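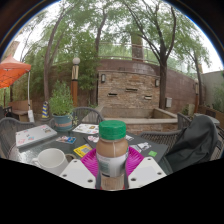
Section 4: Fitting the fingers and making the first grip trials

Section 4 covers the hand-held version of the Varnadeck gripper, from the printed parts to the first trials with household objects. It assumes that the handle and trigger have been built as set out in Section 3 and that the trigger returns freely when released. A capped bottle with a drink in it, standing upright, is a suitable first object: the two ribbed fingers can close on it from either side, and the white angular plates in front of them remain in view of the person holding the tool. Builders working in a shared workshop should agree a place for the trials before they begin, as the tool will be swung over a table at arm's length.

4.1 Parts and tools

The following are needed for this section.

Two flexible ribbed fingers, printed from the Odent finger file
Two angular plates, left and right
Two contact strips
The screw set from bag C of the Solten hardware pack
A hexagon key to suit the screws
A soft brush and a clean, dry cloth
A kitchen scale

The plates are mirror images of each other and are not interchangeable. Each has three screw holes. Lay both plates on the bench with the outer face upwards and confirm that they form a matching pair before any screw is fitted.

Note: The fingers may be printed in any colour of flexible filament. Colour has no effect on grip, although some filaments of the same nominal hardness print noticeably stiffer than others. Where two fingers are taken from different spools, compare them by hand and reprint one if they bend unequally.

4.2 Fitting the fingers

1. Remove loose strands from the grooves of each finger with the soft brush. Do not use a blade.

2. Place the root of the left finger in its carrier with the grooved surface facing inwards. It should seat fully with thumb pressure.

3. Set the left plate over the carrier and start all the screws by hand. Leave each one a full turn loose.

4. Repeat steps 2 and 3 on the right side.

5. Close the trigger slowly until the tips of the fingers meet. If one tip passes in front of the other, move the loose plate until they line up.

6. Holding the trigger closed, tighten the screws in turn, a little at a time. Stop when the plate no longer moves.

Caution: The carriers are printed parts. Overtightening will crush the screw seats, and a carrier damaged in this way must be replaced.

4.3 Fitting the contact strips

1. Wipe the lower inside face of each carrier with the dry cloth. Do not use oil or furniture polish at any stage.

2. Peel the backing from one strip and lay it along the face, starting at the end nearest the handle.

3. Press along the whole length of the strip, then fit the second strip in the same way.

4. Leave the tool open overnight with nothing between the fingers. The adhesive reaches its full strength slowly, and strips loaded too soon tend to creep at the lower edge.

4.4 Checking the movement

Open and close the gripper 87 times without an object. This is the settling figure used on the Chrysikopoulos bench build, on which the trigger linkage is based, and it has been kept so that builders can compare their results. The movement should become slightly lighter during the first part of the run and then remain the same. If it becomes heavier, return to 4.2 and check that neither plate is rubbing against a finger.

Keep hair, cords and loose sleeves clear of the linkage.

4.5 First grip trials

1. Weigh the object on the kitchen scale. For the first trials it should not exceed 1,000 grams.

2. Stand the object on a level surface, with clear space on either side for the fingers.

3. Approach with the gripper open and bring the fingers past the widest part of the object before closing.

4. Close the trigger until both contact strips meet the sides of the object. Pause, then close a little further.

5. Raise the object by a hand's width and hold it there for a slow count of ten.

6. Lower it until it stands without support, and only then release the trigger.

7. Record the weight and whether the object slipped, turned or tilted.

Caution: Do not carry out first trials with open cups, or with thin glass of any kind. Keep electrical equipment out of the path of the lift when the object contains liquid.

Note: A slight turn during the lift usually means that one finger has met the object before the other. Move the whole tool sideways to correct this - do not twist the wrist.

4.6 Care and replacement

Inspect the fingers after every session. Fine white lines at the base of the ribs show that the material is tiring, and the finger should be replaced at the next opportunity. With ordinary use a pair may be expected to last for around 2,000 grips. Replace both together.

Store the tool with the trigger released, away from direct sun. Mounting to a fixed arm is covered in Section 5, and the plates need not be removed for that work.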